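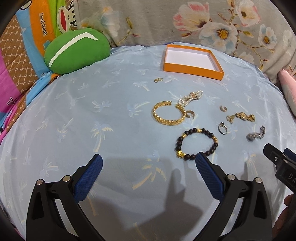 The palm tree sheet, with the orange box open on it.

Stories > Short Fiction > Family

Filed under: Small rooms, long afternoons

8 Jan 2026, by Areti Karamanlidis

Gönül had meant to sort her mother's jewelry in an hour, before the bus to Birngate, and she had spread it all over the palm tree sheet because the table was too far from the heater (and because, well, the bed was where her mother had always done it).

"Which ones go in the box?" asked Nesrin, who was nine and leaning hard on the green cushion.

"The ones with a story."

"And the rest?"

Gönül had to think about that. She picked up a piece she had never liked and remembered at once the wedding in Toprak, the rain, her aunt dancing in borrowed shoes with the baker, and she told it all from the beginning, even the part about the soup. Then Nesrin chose another, and that one had a story too, a longer one, with a goat in it.

By four the monkey blanket was around both their shoulders and the bus had gone.

"There's another at six," said Nesrin, and reached for the next piece.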